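I have been making drinks at home for a few years, mostly when people come over, and mostly the same few drinks. Lemonade in the warm months, something with lime when I have limes, and wine for the people who would rather have wine. Back in May I decided to get all of it out of the kitchen cupboards and keep it together in one spot. It took until the end of summer to get it right, and I want to write down what I ended up with while I still remember what I changed.

The kitchen I have now is small. There is one run of counter and most of it is taken up by the sink and the dish rack. If I cut fruit there, I can't cook there. So the rule is that drinks happen on their own table, and everything for drinks goes out on it before anybody shows up.

I started with a list of what I really use. It was shorter than what I owned. I had a whole box of bar things I picked up at Halcombe, the secondhand place near the bus depot, and most of it went back in a bag. I had three strainers. I had a jigger with the numbers worn off. I had a set of glass stirrers that I was afraid to wash. What stayed was one muddler, one cutting board, one knife, a couple of bowls, a tray, plain cups, and the wine glasses.

The tray is the thing that made the biggest difference. Before, I would set a glass down wherever there was space, and then pour into it, and then have to wipe a ring off the table. Now the glass goes on the tray and stays there until it's full.
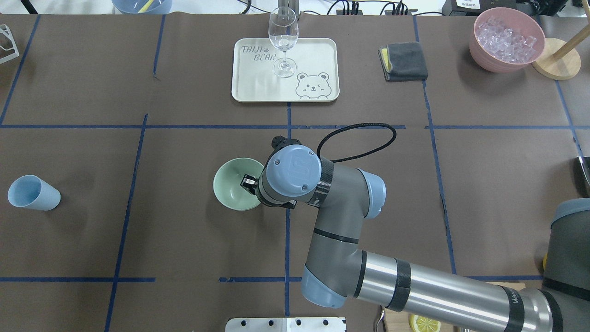

*Wine glass on the bear tray, ice in the pink bowl.*

I like that tray more than I expected to. It is cream colored with a bear face in one corner, and it says TAIJI BEAR on it with a little paw print. It is not a serious bar tray. I had been looking at a dark one from Gatance that cost $30, and I kept going back to the page and not buying it. The bear tray has a rim, the corners are rounded so it wipes out easily, and I can see a drip on it right away.

Ice was harder. I tried a lidded bucket first, but it was tall and I kept knocking the lid off with my sleeve. Then I tried keeping the ice in the freezer and walking back and forth, which meant the freezer door was open half the evening. A bowl is fine. It melts faster, yes, but at my place the ice gets used before that matters. I fill the bowl last, after everything else is out, and I top it up one time. If I am making drinks for more than five people I put a second bag in the freezer the night before.

I keep a cloth on the table too, folded, always a dark one. White ones looked bad after one evening with lemon and red wine. Mine get washed with the dish towels and I don't do anything special with them.

The green bowl took me the longest to settle on a job for. For a while it held the whole fruit, but it isn't wide, and the lemons sat on top of each other and the one I wanted was always on the bottom. Then it was for peels and squeezed-out ends. That worked better. I don't have to walk to the trash while I'm cutting, and at the end I just tip it out and rinse it. The whole fruit can sit right on the table next to the board. It doesn't need a container.
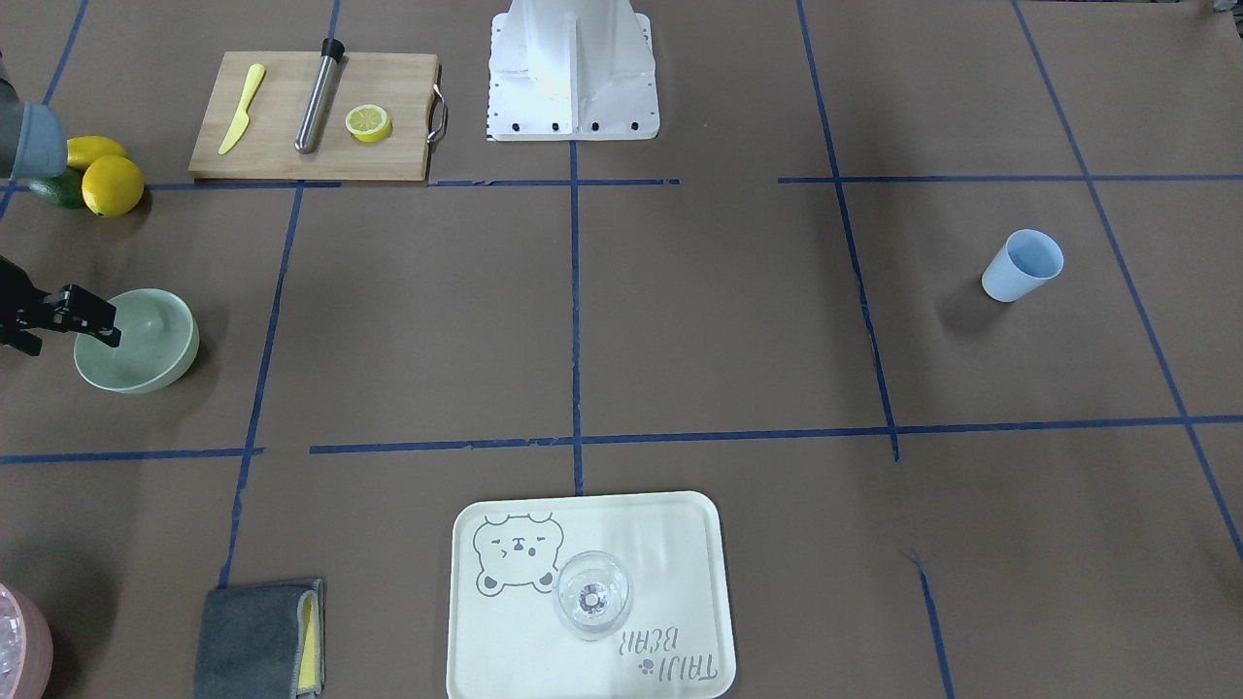 **Posted by the author | Thursday, August 31, 2023 | Filed under: Kitchen, Small Spaces**

About that cutting board. It is light wood, with a curved metal handle on one end, and I keep it for fruit only. I used to share one board between dinner and drinks, and I had a lemonade once that tasted of onion. I washed that board twice and it still smelled. So now there are two boards, and the onion one never leaves the kitchen.

The knife is yellow plastic. I have better knives. For lemons and limes I don't want a better knife, because I'm usually talking to somebody while I cut and I don't want to be thinking about my fingers. It goes through a lemon if you take your time. For thin slices I will still go get the metal paring knife, a Serra I have had since my first apartment, and then I put it back in the kitchen as soon as I'm done.

I lay the knife and the muddler right on the board when I'm not using them. I had a jar for them at one point. The muddler was too heavy for the jar, and everything that went in there had juice on it, so the bottom of the jar was sticky by the end of the night. The board has to be washed anyway.

My muddler is stainless steel with a black cap on the end. If you are buying one, I would look for something plain without paint or varnish on it. The first one I had was a varnished wooden one and the finish started coming off in the spring, and I threw it out.

As for fruit, I cut one lemon before people come and leave the rest whole. I used to slice everything ahead of time. Then I would have a plate of dried-out slices at the end, and I would feel bad and put them in a jar in the fridge and throw them out on the weekend. One lemon gets the first few drinks done. After that I cut what is asked for. Limes I don't cut ahead at all.

The blue cup is from a stack of plastic ones, and I use them for water and for kids. They are light, so they do tip over. I don't fill them very high. I looked at some heavier ones from Plarari but they don't stack, and stacking matters more to me than anything else about a cup.

Cleanup goes in this order now:

- ice into the sink
- peels into the trash
- board, knife and muddler washed by hand and dried right away
- tray wiped, then rinsed
- glasses last, with fresh water

The wine glasses go last so I'm not rushing them. I broke 2 in one night last winter by doing them first with a full sink.

I still need a better place to store the tray. Right now it stands on its side between the fridge and the wall, and it slides down when the fridge door closes. I may put a hook strip there, or I may clear a shelf. I'll post again when I have picked one.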